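I used to own one big kitchen trash can and nothing else, and I spent years walking dripping tea bags across the apartment to reach it. When we moved into the place on Drelside I decided every room was getting its own little bin, and I am never going back!

The trick (if you can call it that) is to put the bin where the trash already lands. For a week I left things alone and just noticed where stuff piled up. Receipts by the front door, dryer lint on top of the machine, cotton balls on the edge of the sink. I had been planning a nice bin beside the couch and we make almost no garbage there, so that one went to the desk, where I shed paper all day long.

Size matters more than looks. A small bin gets emptied because it has to be. A tall one turns into a place where a banana peel can hide until November. Mine all get tipped into the kitchen can at 9 in the evening, right after the dishes, and the whole loop takes less time than the kettle.
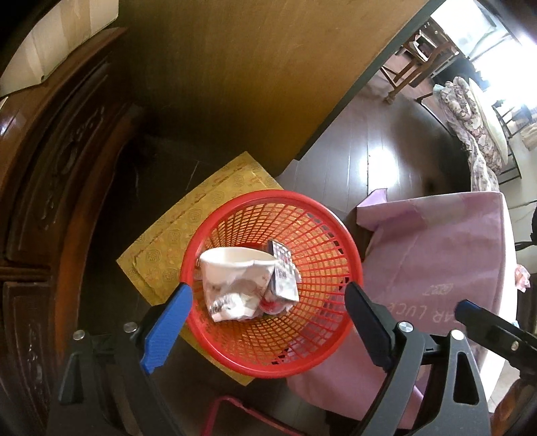 Bins & Liners

Mesh and open-grid baskets are great for dry trash — paper, packaging, the odd cup — and terrible for anything that drips or crumbles. Pencil shavings go straight through the holes. If you love the look, lay a flat paper bag under it and swap the bag when it gets grubby. I save the sturdy ones from shopping just for this.

I don't line the dry bins at all anymore. The bathroom one gets a liner, and I keep the rest of the roll in the bottom of the bin underneath the bag in use. Pull one out, the next one is right there. My neighbor Syafiqah Yeoh taught me to fold the top of the bag over the rim and twist the slack into a little knot at the side, and it hasn't slid down on me since.

Squash things before you toss them. A milk carton opened at both ends and pressed flat takes up next to no room, and paper cups nest inside each other if you drop them in the same way up.

Washing Day

Once a month all the plastic ones go in the tub with warm water and a squirt of dish soap. An old toothbrush gets into the grid, and a vegetable brush does the bottom. Rinse, shake hard, and stand them upside down on a towel overnight. For a sticker that won't budge, rub in some cooking oil, leave it for 17 minutes or so (I go fold laundry) and roll it off with your thumb.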